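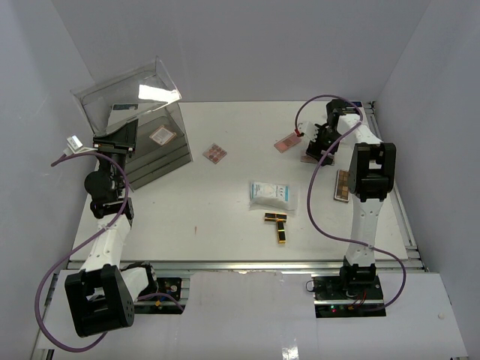 My aunt Golnar Tabrizi wore the same red lipstick for 30 years, and I don't think I ever saw her go looking for it. It lived in a chipped saucer by the front door in Flernbridge, next to the house keys, and on it went before she so much as picked up the mail.

I've been thinking about her all January because I'm finally clearing out my own makeup (long overdue, my husband would say, and he's being kind). I found 6 brown eyeshadows that I could not tell apart in daylight, and a mascara I'm fairly sure moved here with us from the old apartment! Out it went. The blushes were harder. I kept two, one for everyday and one that I bought for my cousin's wedding and can't part with, even though it makes me look as if I've run up a hill.

Golnar would have laughed at the whole business. She did her face standing up, with the radio on and the tea going cold, and then she'd kiss my forehead and leave a mark I'd find at lunchtime. I still have her saucer, by the way. It's on my dresser now, with my earrings in it.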